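Home | Benches | Fixtures | Spares | Service | Contact

Osdale Slotted-Rail Service Bench

The Osdale is a workshop bench for opening, stripping and rebuilding desktop computers. The top is made of parallel slotted rails in aluminium extrusion, and takes a full-size tower lying on its side with space left over for a fixture plate. Rated static load is 550 N, evenly distributed. Feet adjust through 15 mm for uneven floors.

Slots run the full width of the top. Stops, clamps and cable posts slide in from either end and lock with a 3 mm hex key. Small screws can drop into the open slots, so a magnetic tray is recommended for any work that involves removing a drive or power supply.

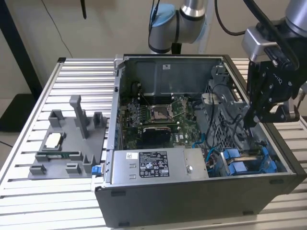 Towers should be laid with the removable side panel facing up. Access to the CPU socket, memory slots and drive carriers is then from above, and the graphics card can be lifted straight out once its bracket is released. Fit the socket cover whenever a processor is out and the unit is to be left standing. Disconnect SATA and power leads at the board end first and park them clear of the drive cage.

Fixture plates are 3D-printed in grey and supplied separately. The standard Gunn plate has raised blocks and holders for parts in process. Plates to customer drawings are quoted individually; allow 10 working days.

Earthing: a bonding point is provided at the rear left leg. Anodised surfaces are not reliably conductive, and the bench must not be used as a wrist strap ground except through this point.

The older Jover clamp set does not fit the current slot profile. Adaptors will be stocked from January.

Technical enquiries: Craig Lindsay, Steltinov workshop equipment.

Last updated: 2020-11-01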